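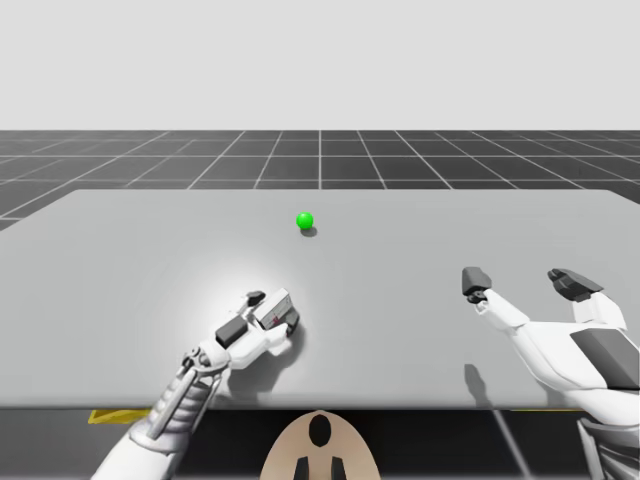

Pemix Démo
Environnement bimanuel simulé pour la collecte de démonstrations
Module de la suite Pemix, édité par Cuturlow

Présentation

Pemix Démo est un environnement de simulation destiné à l'enregistrement de démonstrations téléopérées sur deux bras équipés de mains à plusieurs doigts. L'opérateur pilote les deux mains, le module enregistre les états, les commandes et le rendu de la caméra de tête, puis exporte des épisodes annotés directement exploitables pour l'apprentissage par imitation.

Le module s'adresse aux équipes qui constituent un premier jeu de données avant l'accès au banc réel, ou qui souhaitent compléter des enregistrements réels par des épisodes simulés de structure identique. Il ne comprend pas d'outil d'entraînement. Les politiques sont entraînées dans l'environnement du client.

Scène de base

La scène livrée par défaut se compose d'un plan de travail gris clair sans texture, d'un sol quadrillé et d'une sphère verte posée sur le plan. La sphère est le seul objet libre. Le point de vue est celui de la tête du robot, les deux avant-bras entrant dans le champ par les côtés et par le bas.

L'absence de texture est un réglage par défaut. Les matériaux, l'éclairage et la couleur de l'objet se modifient dans le fichier de scène ou par tirage aléatoire au début de chaque épisode. Les ombres portées peuvent être désactivées pour réduire le temps de rendu ; il est recommandé de les conserver pour les tâches de saisie, l'opérateur s'en servant pour estimer la hauteur de la main au-dessus du plan.

Tâches fournies

Approche : amener la main désignée à proximité de la sphère sans la déplacer.
Saisie : fermer les doigts sur la sphère et la soulever du plan.
Transfert : saisir d'une main, remettre à l'autre, reposer.

Chaque tâche est définie par une position initiale de l'objet, une pose initiale des mains et un critère de réussite. Les poses initiales des deux mains sont indépendantes : un épisode peut débuter poing fermé à gauche et main ouverte à droite. Le critère de réussite est évalué par le simulateur et inscrit dans l'épisode. L'opérateur peut le corriger manuellement, auquel cas les deux valeurs sont conservées.

Téléopération

Le pilotage s'effectue par gants de capture, par manettes suivies dans l'espace ou par le pupitre Yule (vendu séparément). Les gants transmettent l'angle de chaque articulation des doigts. Les manettes et le pupitre commandent la fermeture globale de la main et conviennent à l'approche et à la saisie simple, mais pas au réglage fin de l'opposition du pouce.

Un calibrage est demandé à chaque changement d'opérateur. Sa durée est d'environ 60 secondes avec les gants. Il est enregistré sous un identifiant d'opérateur et rappelé dans l'en-tête de tous les épisodes produits avec ce profil.

Contenu d'un épisode

Positions et vitesses articulaires des deux bras
Positions des doigts, main gauche et main droite
Commandes envoyées, avant et après filtrage
Pose de l'objet libre
Contacts entre doigts, objet et plan de travail
Images de la caméra de tête
Graine aléatoire et version du fichier de scène
Résultat et commentaire de l'opérateur

Toutes les voies partagent la même horloge de simulation. En cas de ralentissement du rendu, les images manquantes sont signalées par un indicateur et ne sont pas interpolées. Un épisode interrompu est enregistré avec la mention « abandon » ; son exclusion se décide à l'export.

Relecture et tri

L'outil Rustow, inclus, relit les épisodes à partir des états enregistrés et non de la vidéo. Il est donc possible de refaire le rendu d'une série complète avec un autre éclairage ou un autre point de vue sans solliciter de nouveau l'opérateur. Les pauses en début et en fin d'enregistrement sont détectées et peuvent être coupées par lot. La coupe ne modifie pas le fichier source.

Jeu de référence

La licence donne accès à un jeu de 1301 épisodes couvrant les tâches fournies. Les enregistrements ont été réalisés par 7 opérateurs, sous la coordination de Sena Aidoo, responsable des données chez Cuturlow. Les échecs de saisie y figurent et sont étiquetés comme tels. Le jeu sert à vérifier une chaîne d'entraînement ; il ne remplace pas des démonstrations collectées sur la tâche visée.

Limites connues

Le contact entre les doigts et la sphère est calculé sur des formes simplifiées. Un léger glissement peut apparaître lorsque l'objet est tenu par l'extrémité de deux doigts seulement.
Les objets déformables ne sont pas pris en charge.
Le retour d'effort vers les gants est limité à une vibration par doigt.
Les épisodes produits avec une version antérieure du fichier de scène restent lisibles, mais leur rendu peut différer.

Configuration requise

Poste Linux 64 bits avec carte graphique dédiée. Deux ports USB libres pour les gants. Écran ou casque au choix ; le casque est conseillé pour le transfert. L'enregistrement sur disque réseau est possible, l'écriture locale suivie d'une copie étant préférable.

Licence et fourniture

Licence par poste, support technique compris pendant 3 ans. Livraison par téléchargement. Les gants, les manettes et le pupitre Yule font l'objet d'un devis distinct. La prochaine mise à jour du module est prévue en novembre et portera sur l'import d'objets au format client.

Fiche mise à jour le 2022-03-27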